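Pavement sign or banner for a small shop?

Posted by Treasa Conneely, 3 November 2019

Hi all! I'm opening a little yarn and craft shop called Stillden and I have money for one big bit of outdoor advertising. I'm torn between an A-board for the sidewalk and a vinyl banner over the window. The street is fairly busy but people walk fast. Which would you pick? I have 80 leaflets left over from the craft fair too, if they're any use.

Pádraig Cronin
A-board, every time! We put one out at Brurus and people started coming in quoting it at us, which is the best feeling. Keep it to 4 or five words in big letters and change them often (chalk is great for this, and so cheap). Set it side-on to the shop so walkers meet it face first. Do ask the town office before you buy, as some streets need a permit and a clear path for wheelchairs. And get one with a base you can fill with water, or you'll be chasing it down the road in the wind!

Diarmuid Mac Giolla
banner. bigger

Hiu-tung Hsiao
I love this kind of problem! I'd go with the board as well, but spend what's left on a small hanging sign, because drivers see those. Plain dark letters on a pale background read best from across the road. Print your wording on ordinary paper first, tape it up and walk past it at your normal speed. I did 13 versions for Karaki and the one I'd liked most on screen was hopeless outdoors.
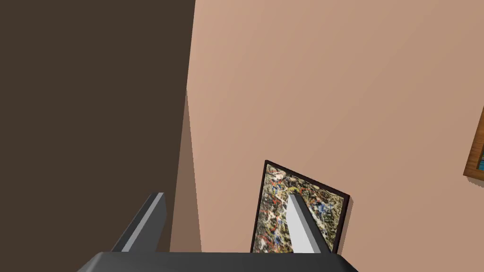
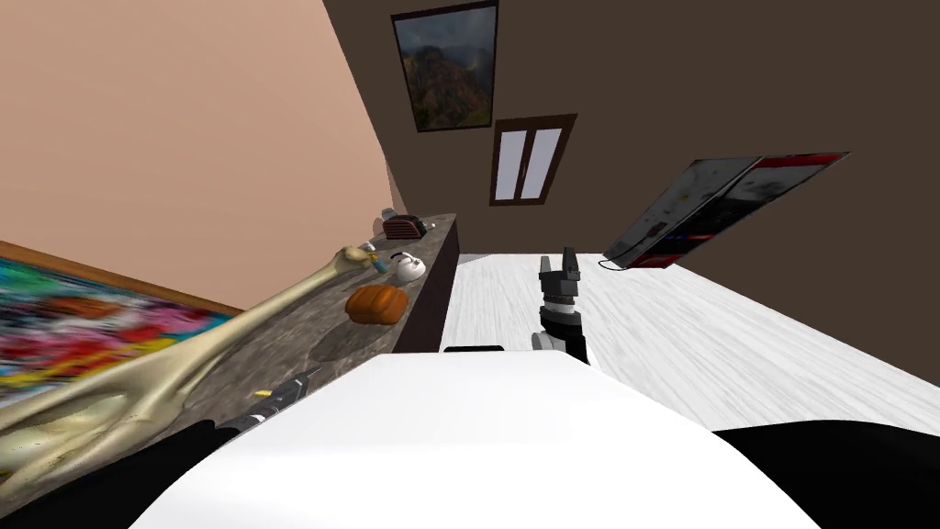 Leaflets are still worth having, so pop one in every bag and leave a few at the library and the café. Put your opening hours on them if there's room. Good luck with Stillden, and please come back and tell us what you went for!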